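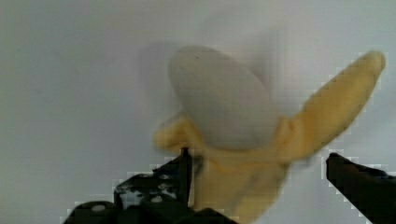 Figure 4. Wrist camera view during a move at the Enthorpe bench: partly peeled banana between the gripper fingers.

4.2 Changes in operator tasks

Before the arm was brought in, sorting and setting out at the Enthorpe bench was done by hand. Two operators worked side by side, each responsible for one half of the table, and the job description listed lifting, placing and clearing as the main duties. In the revised description these duties are assigned to the arm. The operator sets out the items, starts the run from the Totent console, watches the camera views and steps in when a run is stopped.

We coded 181 shift logs kept under the new arrangement. Operators recorded 1080 entries in total, each with a free-text reason. Entries were sorted into handling (an item was moved, turned or picked up by hand), console (a run was paused, restarted or relabelled) and other. Handling entries formed the largest group, which was not expected by the site managers we interviewed. Their planning documents treat manual handling as a residual task and give it no time of its own.

Much of this handling concerns the state of the table between runs. Items with curved or uneven outlines are harder for operators to describe in a log than flat or boxy ones, and several people had worked out their own terms for how an item should lie. A toy banana inside a bowl, or a bottle laid diagonally over a plate, may be acceptable to one operator and reset by the next. The written procedure says only that items should be "within reach and not stacked". Operators on the early shift read this as ruling out anything inside a bowl; the late shift did not.
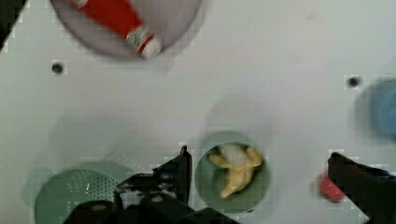 4.3 Attention and pacing

The second change is in pacing. Under manual work the operators set their own rate and could slow down late in a shift. With the arm running, the rate is set by the run list, and the operator waits. Interviewees described the waiting as more tiring than the lifting had been, although fewer reported sore wrists or shoulders. One operator said that the hardest part of the day was "looking at a table where nothing needs me yet".

The views on offer also affect what people attend to. The wrist view is close and often blurred by motion, and the fingers take up a good part of it. The overhead view (Figure 5) takes in far more of the table, including the colander, the bowls and the smaller toy foods. Most operators kept the overhead view open and turned to the wrist view only when a grasp was in doubt. New staff did the opposite — a habit that their trainers at Harb tried to correct in the first week.

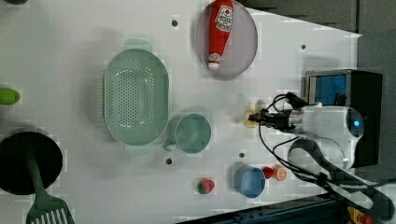
Figure 5. Overhead view of the bench, with the arm entering from the right.

Neither view is named in the pay grading used at the site. Monitoring is graded below handling, so an operator moved to the console full time would drop one step. The grading was under review when our interviews closed in November, and we have not seen the revised version.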